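How to Check a Colonial-Era Family Story Before You Repeat It

Most families with roots in the eastern states have one. A great-great-somebody carried messages for Washington, or hid powder in a well, or fed half a regiment from one kettle. I have spent a good part of my adult life reading these stories, and I believe very few of them. That doesn't make them worthless. It means they need to be checked before they go into a town newsletter, a school talk or, worst of all, somebody else's footnotes.

What follows is the method I use. It is slow. If you want a certificate to hang on the wall, there are websites that will sell you one by dinnertime.

What you need

A notebook, a pencil, a library card, and access to whatever county records survive where your people lived. A paid genealogy subscription is handy but I'd hold off until step four. People who start with the subscription tend to find what they were looking for, and that should worry them more than it does.

Step 1. Write the story down exactly as you heard it

Do this before you look anything up. Put down who told you, when, and who told them. Keep the odd details. If your uncle said "a gray horse," write gray horse. Don't fix the dates, even if he has Cornwallis surrendering in the wrong year.

The moment you start reading, your memory will begin to tidy the story to match the books. I've caught myself doing it. I once had a page of notes in which a cousin "remembered" a militia captain's full name, and when I went back to my first draft she had only said "some captain."

Step 2. Break it into claims

A family story is usually four or five claims in a coat. Take the one that was brought to me by Adebayo Ogbonna, whose wife's family, the Zudachs, had a good one: their ancestor Peter Zudach walked 22 miles at night to warn a supply depot in 1777, and was given land for it.

Pulled apart, that becomes:

There was a man named Peter Zudach.
He was alive and of a useful age in 1777.
He lived within 22 miles of a supply depot.
He carried a warning.
He was given land.
The land was a reward for the warning.

Look at the last two. They are separate claims, and the story glues them together without telling you. Plenty of men got land. Some bought it, some married it, some were promised it for enlisting and sold the promise to a speculator for cash. A deed will show that a man had acres. It will rarely tell you he was brave.

Step 3. Test the dullest claim first

Everyone wants to start with the night walk. Start with whether the man existed. Tax lists are the best place, along with church registers and probate files. Tax collectors had no interest in flattering your ancestor.

Watch the spelling. Clerks wrote what they heard, and the same man can turn up four ways in one book. In the Zudach case we read through a list of 651 taxable persons and found no Zudach at all. We did find a Zudock and a Sudach, on different creeks. Either could be Peter. Both could be someone else. I wrote "possible, two candidates" in the notebook and left it there, and I'd ask you to do the same, however much it itches. 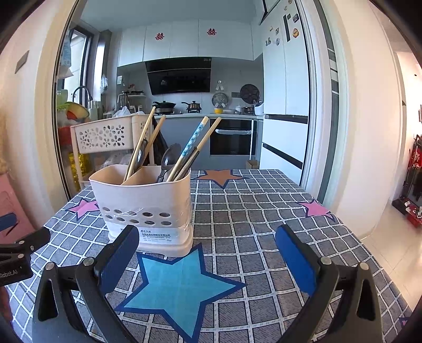 A light-blue star on the checkered tablecloth.

Step 4. Find the earliest written version

Now you may use the subscription. You are looking for the first time anyone put the story on paper. For a great many of these tales that turns out to be a county history printed a century or so after the fact, when there was a strong market for heroic grandfathers. Some of those books were paid for by the families who appear in them. Read the list of subscribers, if there is one, next to the list of heroes.

Ask three things of any early version. How long after the event was it written? Who gained from it? Does it name a source, or does it say "it is well known that"? When I see "well known" I reach for the pencil.

The Zudach story first shows up in a typed booklet of 370 copies made for a reunion on the Mano farm. The booklet cites "old papers." No one now living has seen the old papers.

Step 5. Check pension and service records, carefully

Pension applications are wonderful reading, and many historians lean on them. I lean a little less. The applicants were often old men, describing events from decades before, in front of a court, with money at stake. Most were probably honest. Honest people still get things wrong, and a man who had heard a good story told for fifty years may have come to think he was in it.

So look for details that can be checked against something else, such as an officer's name, a place, or the season. If the applicant says he served under a certain captain in the spring, see whether that captain had a company in the spring.

And if your ancestor has no file, don't read too much into it. Records burned. Men died before they could apply. Others were too well off to qualify under the early rules. A missing file proves very little in either direction, though you will meet people who insist that it was "lost in a fire" as if the fire were evidence.

Step 6. Look at the map

Take a period map if you can get one, and a modern topographic map as well. Twenty-two miles on a modern road is one thing. In the dark, with two fords and no bridge, it is a different night altogether. The Skoser place, where the booklet says Peter stopped for water, sits on the far side of a ridge from the direct route. He may have had a reason to go that way. The booklet doesn't give one.

Step 7. Write up what you have, in grades

I use four words and no others: shown, likely, possible, unsupported. Go back to your list from step 2 and put one word after each claim. Resist "probably true in spirit."

For Peter Zudach we ended up with one "likely" (a man of that name or near it was living in the county), three "possible," and two "unsupported." Adebayo took it well. His mother-in-law did not, and she has every right to keep telling it at the table.

If you are going to print it, print the grades too. A newsletter editor may tell you that they spoil the flow. The Awan township newsletter cut mine to fit 650 words, and the grades were the first thing out – so the story ran as plain fact, with my name under it. I now ask to see the proof.

Step 8. Leave a trail

File a copy of your notes with the local library or historical society, with call numbers and page numbers, including the places where you looked and found nothing. The next person can then skip the tax list you already read, or read it again if they don't trust you. I hope they do read it again. I was tired by the last forty pages and the handwriting was awful.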